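Naltari hand gripper: setup and care

The Naltari is a two-finger gripper you hold in your hand, and I've looked after ours at Pumphrey long enough to have opinions (plenty of them!). Most of the work is in the fingertips. I check that both tips sit level, then close the fingers slowly and watch whether they meet square. If one leads, I loosen its two screws, nudge it and try again.

After that I like a trial on something shiny and awkward. A glossy red piece with a silver cap, standing in a clear holder on a white table, shows me right away how well I can line up the yellow tips on either side.

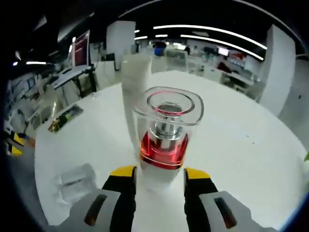 Cleaning and repair

Wipe the fingers with a damp cloth, never solvent. I grease the slides every 850 cycles, though the Druster manual says 1000, and I swap the tips when the edges go round. Billov sells spares in packs of 8. Write the date on the housing with a paint pen; my last swap reads 8/25/23.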